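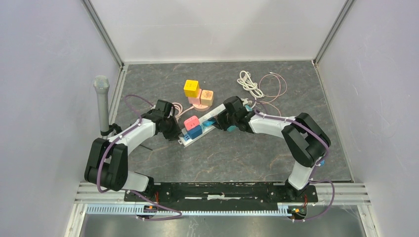 Stitell Technical School - Department of Applied Automation

Can it tidy the desk yet?

07/08/2019

When I asked the head of the two-arm laboratory if a machine can already do chores at home, she did not answer at once. She put a power strip on the desk between us, with a small plug adapter in one of the sockets, and asked me to pull it out.

I did it with one hand and did not think about it. "You held the strip with your other fingers," she said. "You did not notice this. For us that is half a year of work."

Her group started in February with tasks that every family knows: plugs, cords, things that stand on the table and must go to another place. Before that the laboratory worked for Prokopenko, a maker of door fittings, and the arms only moved metal parts from one tray to another. "The parts were all the same and they came always in the same position. It was a good job for a robot. At home there is no tray."

I wanted to know why they chose plugs, which seem to me a small thing. She explained that a plug is small but demanding. It sits tight, so one arm must keep the strip in its place when the other one pulls. The direction of the pull must be correct, or the whole strip comes along. "With one arm you can push a plug around the table all afternoon," she said. "With two you have a chance, but then the two must agree."

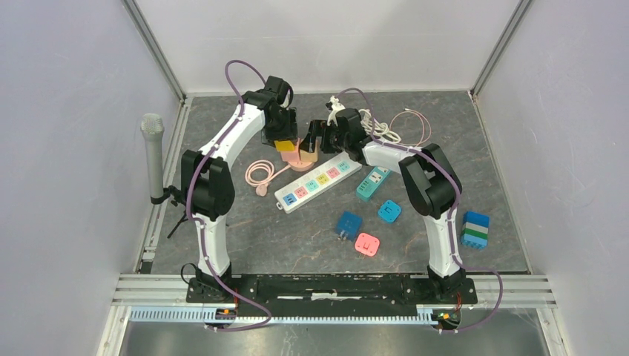
Cords are the other difficulty, and she spoke of them with less patience. A block keeps its shape when you take it. A cord has a new shape each time, and it catches on whatever is near. "A child of five understands that if you pull here, something moves there. Our program understands it on some days."

The group keeps a record of every attempt. Since the beginning they have made 2449, and 2442 of them were saved with all the data complete. I asked how many had ended well, and she preferred not to give one number, as the tasks are too different from each other. Taking a block off a strip goes well most of the time. Putting one in goes badly, and winding a cord so that it stays wound is still, in her words, "a matter of luck and good weather."

And the shop floor? There she is more hopeful. The company Pallier, which packs electrical goods for shops, has asked if two arms could sort returned extension cords. "They have good light, a fixed table and a person nearby who can help. I would say yes to this, maybe in two years. For a kitchen I would not say any year."

She does not own a robot vacuum cleaner - her apartment in Vinitz has too many carpets with fringes. At home she unplugs everything by hand before she travels, and she admitted that she now watches her own fingers when she does it.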